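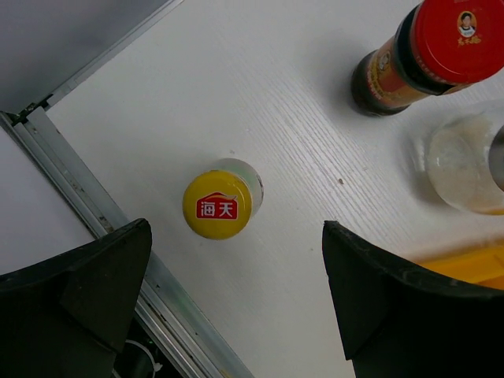

Before you order a single thing, write down the objects you want the arm to handle, and then go get them and put them on a table. I skipped this on my first cell and ended up budgeting for a gripper I'd picked from a catalog page! Kitchen containers are a great place to start because the shapes and sizes are all over the place. A little bottle with a round yellow cap, seen from nearly straight overhead, is mostly cap, and if the wrist camera is the only one you've budgeted for, that cap is what you'll have to work with. Stand the same bottle next to a jar with a wide red lid and you're planning for two different finger openings.

Section 2: Working out what to buy

1. Make your object list. Give each object one line with its widest width, its weight when full, and whether you'll ever need to pick it up lying down. My Galdale list had 14 objects on it, and I still forgot lids.

2. Circle the widest and the narrowest things on the list. Those two decide the gripper. Send both measurements to the seller and ask for the usable opening with the finger pads fitted (the number on the front of the brochure is usually without pads).

3. Price the fingers and pads separately from the gripper. Pads wear, and on the Pronen quote they were tucked away on the last page under accessories. I put two spare sets in the first order now and it saves me a second shipping charge.

Caution: Keep your hands out from between the fingers when you check the opening with real objects. Power the gripper down first, every time.

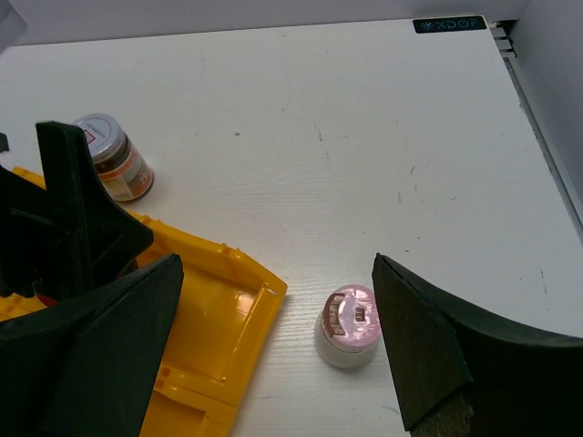
Table space is the line people squeeze hardest, and I get it, a bigger table means a bigger frame and pretty soon a bigger room. But leave yourself some open surface. Once you have a yellow tray, a glass jar on its side and a short container with a pale pink lid all sitting down at the finger end of the table, you'll be very glad of the clear stretch beyond them. I like a pale top too, though do expect scuffs! Ask what a replacement top costs and write it in.

4. Mark your reach on the table with tape. Put your trays inside the tape and see what's left over. If there's no room to set something down, go up a table size before you go up an arm size.

5. Get the lead times in writing. My arm was promised for July, and I had the software seat from Ondix running (and billing) well before that. Start the subscription when the arm is on the truck.

6. Add 15 percent for the boring stuff: brackets, cable clips, a decent light, replacement jars. I tried a smaller cushion once and spent it all on cables.

Note: Save a little for test objects. I set aside $25 for groceries, and spice jars and bottles with different caps gave me more useful trouble than any test block I've bought.

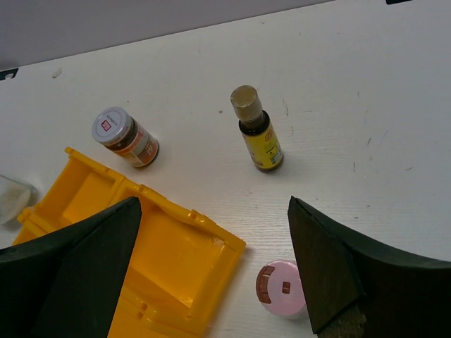
Section 3: Checking the quote before you sign

1. Match every line on the quote to a line on your object list or your table plan. Anything that matches neither gets a phone call.

2. Ask who pays for the return if the fingers don't fit your widest object.

3. Look for the word "optional" and read those lines twice. My emergency stop was in there, and no, it is not optional.

4. File the signed copy with your measurements, so you have both in hand on delivery day.

Jonalyn Macaraeg
Last updated 3rd March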